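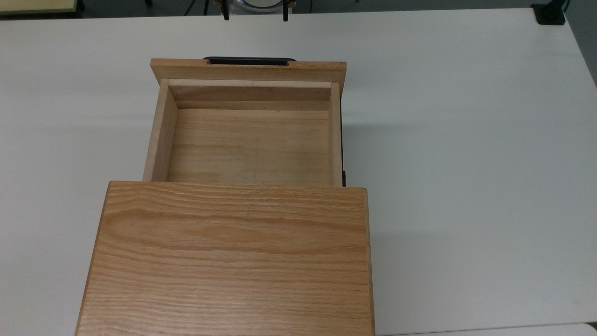
Kirsty Ackroyd

OK so quick one before I pack up for the night. A few of you asked if the Sedeo practice kit is worth getting and I said I'd write it up in February, so, writing it up.

Short version: yes if you teach drawers and doors. No if you want variety.

Sedeo sells these as "furniture for arms". Small cabinets, real wood, made to be opened and shut by a robot all day long. I got the single drawer one in light oak. You pick the handle when you order and I went with the black bar, the one that's let into the top edge of the drawer front. Looks great. Bit of a pain to grab from above, more on that in a sec.

Setup. Cabinet goes straight on a white table, nothing else needed. They send 30 printed cards with starting poses, I used four of them and lost the rest somewhere behind the bench. The software side comes from Lidero, separate login, separate bill (grr). Install was fine. The first calibration was not fine. Did it again with the drawer all the way out and it took.

What I like. The drawer comes out a long way, so you get a proper big motion and not just a little tug. The grain on the top is really strong, wavy bands all over, and my tracking loved it. Plain white boxes were killing me before. And it's heavy enough that it mostly stays put when the arm yanks.

Mostly. I set it to run 200 pulls over lunch and came back to find the whole thing had crept toward me. Rubber feet are an extra. Why are rubber feet an extra?

The handle. Because it's recessed your fingers need to come in at just the right height or they skate over the top edge of the front. My first 100 tries were bad, like embarrassing bad. Abdel Rahman told me to lower the approach and slow down the last bit and that fixed most of it. If you're a beginner get the knob version. If your gripper is chunky definately get the knob version.

Closing is easy. Push and done. Half open is the hard one, it wants to keep rolling, so anything where you need the drawer to stop at a set point is going to eat your afternoon.

Price. My invoice was 2688 all in, cabinet plus a year of Lidero plus shipping. That is a lot for one drawer. The Kididbridge set is cheaper and you get a hinged door too but the one I borrowed wobbled and the fronts were painted so flat the camera couldn't find them. I sent it back and didn't miss it.

Support: two emails, both answered the same day, one of them with the wrong attachement. Fine.

Would I buy it again? Yeah, with feet. Trying it next with stuff in the drawer, will post numbers if they're any good. If anyone has the two drawer model tell me whether the bottom one is reachable, I can't work it out from their drawings.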